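Stand or Stool? A Second Look at Flat-Pack Plastic

Every October our members' mailbag fills up with leaflets for put-it-together plastic shelving, and every October I say I won't write about it. I have now read the Aranda leaflet, the Rerkov leaflet and both pages of the Dramance one. All three promise that anybody can build the thing on a kitchen table in the time it takes to boil an egg. I have my doubts.
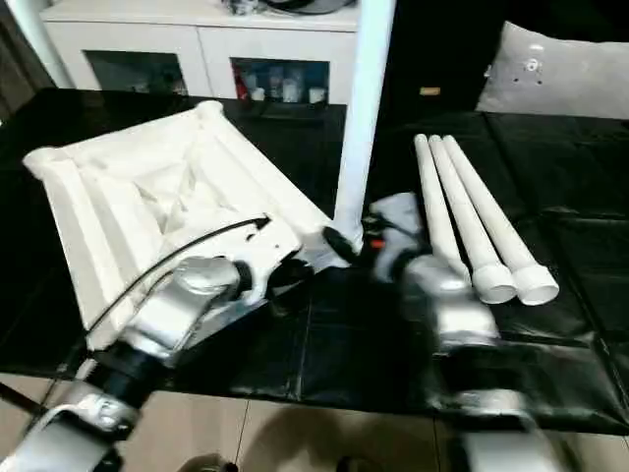 HOME & STORAGE

White molded plastic and smooth white pipes are the usual recipe, and the pipes are where I get suspicious. A pole standing up by itself at one corner tells me very little. I want to know what it does with a full load of canned tomatoes on top and a child leaning on it. Rirex quotes 400 as its test load and leaves the unit off. Pounds? Ounces? I wrote to ask and got a coupon.

Naa Amoah put one together for her back hall and is happier than I am. She says to lay the base on something dark so you don't lose sight of the small parts, and to keep the spare pipes beside it, all pointing the same way. Fair enough. She also admits that one of her corners rocks, and that she has fixed it with a folded bus ticket.
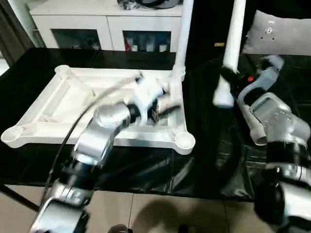
Molded white tray with round corner cups and two poles upright.

My own complaint is with the ribs. The leaflets call them "strengthening," and maybe they are, but a ribbed floor is also a place for crumbs to go and stay. Sidra Dogar keeps her onions in hers and tells me she has to turn the whole thing upside down to clean it. That means taking the poles out again, and she would like to know who thought that was a good idea.

If you still want one, push each pole in by hand before you buy, if the store will let you. Ask whether spare feet are sold separately. At Dramance they are, in packs of 4, under part number 989. At Aranda the man on the phone had to go and find out, and I am still waiting.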